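Kundus kitchen project: progress report to the Prullbridge fund, August
Prepared by Ásdís Vídalín, with notes from Ariel Navarro and Leif Norðdahl

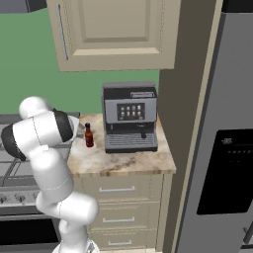 The simulated kitchen, with the arm by the range and the coffee machine on the counter behind it.

Hello Elínborg, and thanks for the extra time on this one. You asked me to keep it plain and skip the acronyms, so I've done my best. The short version is that the practice guide is drafted, the simulated kitchens are running, and we're behind on the part where other labs try to follow our rules and tell us where they fall over.

Where the guide is up to

Our draft now has 14 rules for anyone testing a robot arm in a home kitchen, real or simulated. When I last wrote to you we had far more than that, and a lot of them were the same rule in a different hat. Leif went through the lot with a red pen and merged everything he could. I was a bit precious about a couple of mine (the one on lighting, mainly) but the draft reads much better now.

The rules cover four areas: how you set up the kitchen, what the arm is allowed to do near heat and glass, what you write down during a run, and what you have to report afterwards. The third one has caused the most arguments! Everybody agrees you should log failures. Getting people to agree on what a failure is took us most of a month. If the arm puts a bottle down upright but a hand's width from where it was meant to go, is that a fail? We've settled on yes, with a note saying how far off it was, and Ariel still thinks we're being too harsh.

The simulated kitchens

We've built 5 layouts in Flokeden, all with the same arm. They differ in the things that trip people up: how close the arm's base sits to the range, what sort of handles are on the drawers, and what's left standing on the counter. Small glass bottles have turned out to be a very good test object. They're narrow and easy to knock, and they tend to live right beside something bigger like a coffee machine, so the arm has to be careful on more than one side.

Each layout gets 1000 runs before we change anything. That was Ariel's idea and I grumbled about it, but it has already paid off. In the second layout we had a run of lovely results early on and would have happily moved along, and then the numbers sagged. The arm had been starting from a handy position too often. Rule 6 now says the starting position has to be varied and recorded every time, and that a lab can't throw out the awkward ones.

We also wrote a rule about distance from the cooktop. In simulation nothing burns, which makes it very tempting to let the elbow swing wherever it likes over the burners. Our view is that a simulated burner should be treated as lit unless the test plan says otherwise. I'd like this one to stay in even if reviewers push back. People carry habits across from the simulator to the real bench, and I've done it myself.

What hasn't gone to plan

Two things. The first is the outside trial. Grímur lined up the team at Cui to run our rules cold, with no help from us, and they got as far as the setup section and stopped. It was a fair cop. We'd written "place the arm within normal reach of the work area" and they quite reasonably asked what normal meant. That section has been rewritten with measurements and a diagram, and they start again next month.

The second is the stop test. We ask labs to show that the arm halts when told to, partway through a movement, and to report how long it takes. Our own logging wasn't good enough to do it properly. The simulator was writing the time of the command but not the time the joints came to rest, so we had 72 stop tests that told us next to nothing. Leif has fixed the logging and we're redoing all of them. Annoying, but better that we found it before Cui did.

Money and people

Spending is on track. Computing came in a little under and travel a little over, mostly Grímur's trip to sit down with the Cui team. I'd like to move the unspent computing money across to pay for a second outside lab, and I'll send a separate note for you to sign if you're happy with the idea. No change to staffing.

Next up

Finish the repeated stop tests. Get Cui through the whole guide and write down every question they ask. Tidy the reporting form, which is still too long – Ariel timed himself filling one in and gave up halfway to make lunch. After that the draft comes to you for comment, before it goes to anyone else.

One question for you in the meantime: do you want the full run logs attached to the final version, or just the summary tables? The logs are enormous, so I'd need to sort out somewhere to put them.

Cheers,
Ásdís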